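Vullitz Folding Project

The Vullitz Folding Project is a student robotics project at the Prellberg technical college. It concerns the handling of clothing by pairs of robot arms and forms part of the second-year automation course. The project began in September as an optional module and has been compulsory for the course since July 2021.

Students work in small groups at a shared bench. Each group records 300 attempts at a set task, such as flattening a shirt or folding it in half, and trains a control program on the results. Garments are used as they come, with no markers sewn in. Knitted fabric is considered the harder material, as it stretches under load and hides its own edges when bunched.
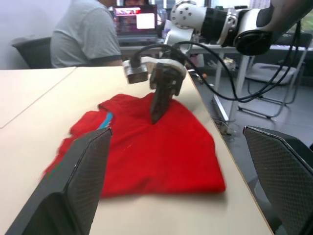
A gripper pinching a red knit garment, seen from between the fingers of a second gripper.

Recordings are stored in the Negash archive, which held 2,000 attempts at the last published count. Of these, 552 were marked unusable, mostly on account of missed grasps or cloth slipping from the fingers - faults that are kept on file for teaching purposes.

Assessment is by a written report and a timed trial. In the trial, each group receives a garment it has not handled before and is given 400 seconds to fold it. Marks are awarded for the squareness of the fold and for the number of regrasps. Groups with the highest marks may enter the Viltlow Cup, an annual contest between colleges with separate classes for shirts and towels.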